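February progress report – Clinwood Robotics Club, table-setting project

Submitted to the Serkadon Small Grants program by Eero Toivonen, club advisor

We're a little past the halfway point of the grant and I'm happy to say the students are ahead of where I thought they'd be! When I wrote to you in the fall we had an arm in a box and a group of kids who had mostly built wheeled robots. They now have an arm that picks up light tableware and puts it down in a marked spot, and they can explain to a visitor why it sometimes misses.

## What the students have done

- Bolted the arm down, wired the emergency stop and wrote the safety checklist that hangs by the door.
- Mounted the wrist camera, after two bracket designs that flexed too much and a third that doesn't.
- Recorded 352 practice runs by hand-guiding the arm, with more than 300 of them clean enough to keep.
- Started a shared log, which the ninth graders have taken over completely. It's the best-kept notebook I've seen in this club.

The Saturday sessions have been the big surprise. I planned them as optional catch-up time, and they've become the main event. One pair spent a whole morning on how slowly the gripper should come down over the mat – the discussion got loud, and then they settled it by testing both speeds.

## Money

We've spent $3,565 so far. The largest part went to the arm and its spare finger pads, then the camera, then the table and mat. Shipping cost more than we budgeted, and we covered the difference by printing our own cable clips. The remaining funds are set aside for a second power supply and the entry fee for the Toltlow meet.

## What still needs work

Plates are hard. The rim is thin, and a small error in height means the fingers close on nothing or push the plate along. The students are rewriting the approach so the arm checks its height before it closes. Round objects are going better. The mat is also showing its age, with scratches and specks that the vision group wants to deal with before the next batch of runs.
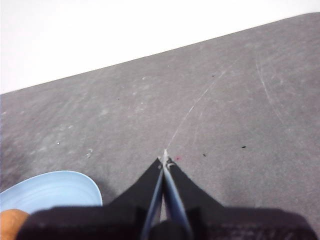

**Next steps, through the end of the term**

The height check comes first, then 56 new runs with the plate alone. After that we'll combine everything into one routine, which the students have named Poon for reasons they won't share with me. They'd love to show it to you in person, and any Saturday works – sessions start at 9:30 and the arm is usually moving by ten.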